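FOR IMMEDIATE RELEASE - November

Plindivgate opens toy lending library in Ukden, free to all families

UKDEN - Toys on loan, like books. Plindivgate opens the doors of its first lending library this month, in the old shoe shop on Vutgate. No joining fee. No late fines either, at least through the winter.

Families can borrow up to 3 items at a time and keep them for 2 weeks. Puzzles, dress-up, wooden trains, board games, building sets. Ride-on toys to follow once the back room has shelves.

The opening stock comes from household donations and from Atallah, the toy shop two doors down, which has handed over 40 end-of-line boxes. More welcome - clean, complete, no batteries please.

Building sets were the most requested item in the summer survey, so there will be plenty of those, sorted into starter bags for younger kids and bigger tubs for the over-fives.

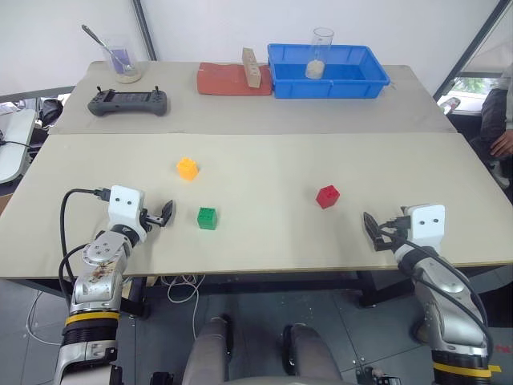

Parents who answered the survey said much the same thing, that a set gets played with hard for a fortnight and then sits in a closet for a year, and that they would sooner swap it than store it. Several asked for evening hours. Those are now in the plan, with the desk staying open until 7 p.m. twice a week.

Every toy is checked and wiped down on return. Missing a piece? Tell the desk. There is a spares drawer and most things can be matched up. Loans can be renewed once unless another familly is waiting.

Sign-up takes a few minutes at the desk. Bring proof of address. Grandparents, sitters and home daycares can join too, on the same terms.

Small parts are not lent to households with children under 3 only - staff will suggest somthing else.

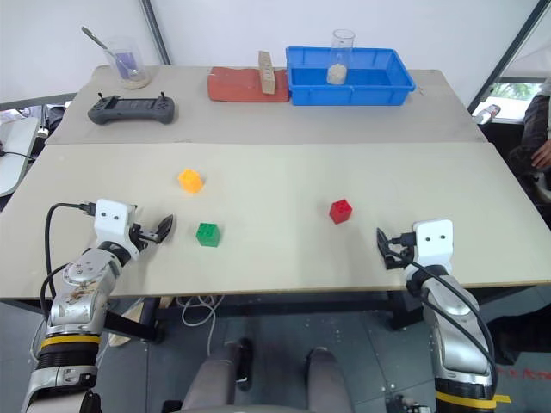
Donations and contact

Drop-off at the Vutgate door from 10 a.m., mornings only. Large items, call ahead. Press visits by arrangement with the Plindivgate office in Ukden.

ENDS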